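Flower table opens for the season at the Sarnell building

The flower table is back in the big white room at the Sarnell building in Estmont, and it is lovely to see it again - those tall windows let in so much daylight that yellow blooms are a treat to work with. Sunflowers are the favorite this February, and the folks at Manditz Flowers have promised to keep stems coming for the next 12 weeks. Sessions last 2 hours, cost nothing, and everybody is welcome to stay and chat a while afterward. 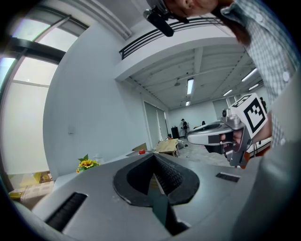

Yellow was the color at the flower table.
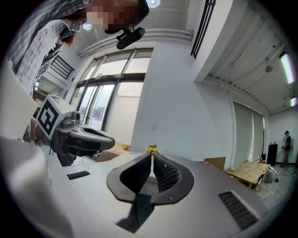 Do I need to bring my own vase?
Any jar or vase from home will do nicely, and there are 4 spare ones on the shelf by the door.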